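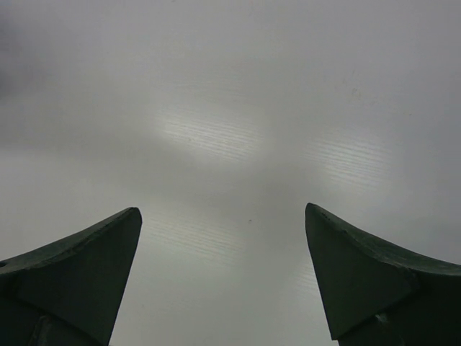 Gray surface, close range.

Sunday. Wash trials, continued. Bath 2.

Hardness of the Lastmont tap supply read 315 ppm as CaCO3 on the strip and the same by titration, so I am dropping the strips. Deionized water used for the control bath only. Each pot filled to 690 mL. Liquor ratio is still higher than a household machine would give, which should favor the dye staying in solution and make staining of the adjacent cloth look milder than it is. Note this in the write-up.

Cuttings are from the red Jokon stock, cut on grain, overlocked on all four sides. White cotton adjacent stitched to the face along one short edge. Detergent from the same drum as last time, no brightener. Steel balls left out on purpose. Karim wants them in for the next set and I have no objection provided the two sets are not plotted together.

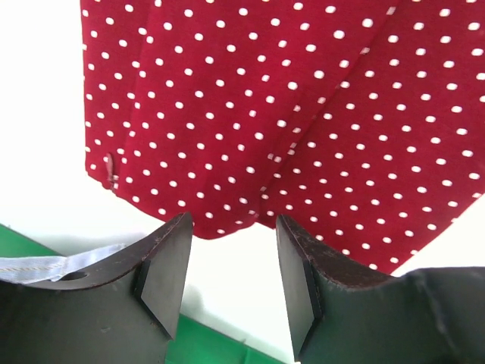

Red with white dots, hanging in folds.

Nine cycles done on the hard-water set. The rinse after cycle one was pink in both baths. By the fourth the control rinse matched the blank against white tile and the hard-water rinse did not. My reading is that loose dye comes away early in soft water, while in hard water some of it is held in the soap curd and comes out slowly. Scraped the curd off the pot wall and kept it in a vial. It is pink throughout.

Staining grades by gray scale under the Hwang cabinet. Vinh Châu and I graded separately and were half a grade apart on two cuttings, both hard water. Recorded the lower grade.
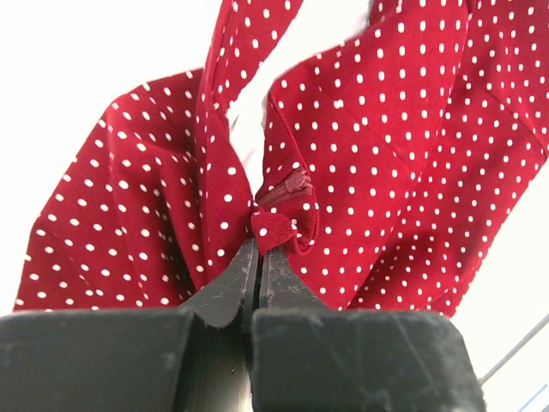
Dalia Tazi asked whether the curd could be tested on its own by repeating the bath with a non-soap surfactant at the same hardness. If the slow release disappears, it was the curd. If it stays, look at calcium on the fiber. She also thinks the rinse temperature drifts too much to compare cycle to cycle, and wants the inlet logged.

Both points taken. The inlet probe goes to the Idport logger before the next run. The surfactant run needs a fresh pot; the old one has scale above the fill line that I have not been able to get off with citric acid,
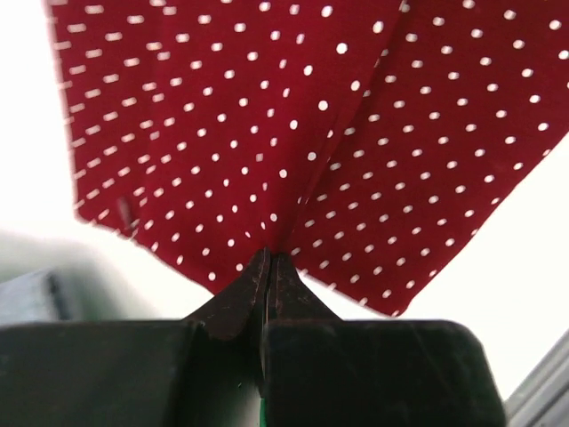

and I would not trust a hardness figure from it. Ask Nam-gil for the spare with the flat lid.

To do: regrade the cotton adjacents after conditioning overnight. Blank with undyed cloth in hard water. Relabel the vials, the marker runs in alcohol. Adel has the titration sheet and needs to sign it.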